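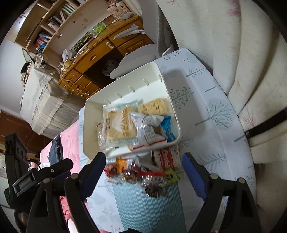
Karero Snack Tray Station
Sold and serviced by Galtel

The Karero is a gripper-based picking station for offices and small pack rooms that fill mixed snack trays. It takes over the reaching and placing. It does not take over the shopping, the opening of cartons or the arguing over who gets the rice cakes.

We sell it, and we still think you should read the next part before you order.

What it handles well
Boxes, wrapped bars and stiff packets. The padded jaws are kind to cookies.

What it handles badly
Thin, crinkly bags, and anything piled on top of something else. Ayten Ağca ran ours at the Illeck pack room and kept a list of failed picks. It was a long list.

What changes for staff
The brochure says the station "frees people up." At Illeck, two people used to fill trays. Two people still work there, one loading and one checking. Erhan Yurt says his wrists feel better and his afternoons are duller. Fongchan Noiphan wants to know who gets blamed for a short tray - the station or the checker. Settle that before September, when the holiday orders begin.

Rated output
Over 400 trays a shift, by the maker's count. We haven't seen it with mixed bags.

In the crate
Gripper, mount, spare jaw pads, power supply. Trays not included.

Trial
15 days on site, return freight paid by us. Let the people who fill the trays now run the trial, and ask them first whether to keep it. Bookings go through Ilgın Başaran at the service desk.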